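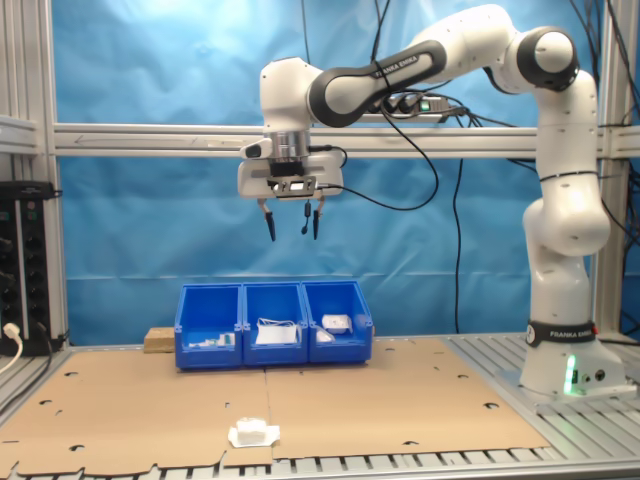 Fig. 2 – White arm over three blue storage bins

2. Opening your member shop on Stitoteck

Okay, your membership went through and you've got your welcome email from Tellham, so let's get your shop open! I set mine up over two evenings in March, and these are the steps in the order I wish I'd done them.

1. Log in with your member number, not your email address. Your number is in the welcome email, right under the Tellham co-op logo.

2. Go to My Shop and click Open a shop. Pick the name slowly (I rushed mine and had to write to support). You can change it later, but old links to your shop will stop working.

3. Choose whether you're a private or a business seller. Business sellers also need to fill in the tax page before anything goes live.

4. Connect your payout account. We use Stevus for payouts, and it will send a small test payment. Type the amount you received into the box and click Confirm.

Note: The test payment can show up under the name Restrepo on your bank statement. Same thing, don't worry!

5. Add your first item. You get 2000 characters for the description and room for up to 21 photos – I rarely use more than four or five.

6. Set your shipping rates and your return address. If you sell bulky stuff, use the By weight option.

7. Click Publish. Your items go into the review line first, and you'll get a message once they're up.

Caution: Don't close the browser tab while the Confirm button is still spinning in step 4. I did, and my account got locked until the next morning.

Caution: Deleting a shop deletes its reviews too. If you just need a break, use Pause shop instead.

Note: Your shop and your vote are separate things. One member, one vote, whether you list 100 items or none at all, and pausing your shop doesn't touch your member share.

Importing a list of items from another site is covered in section 3.

Last updated 24/08/2019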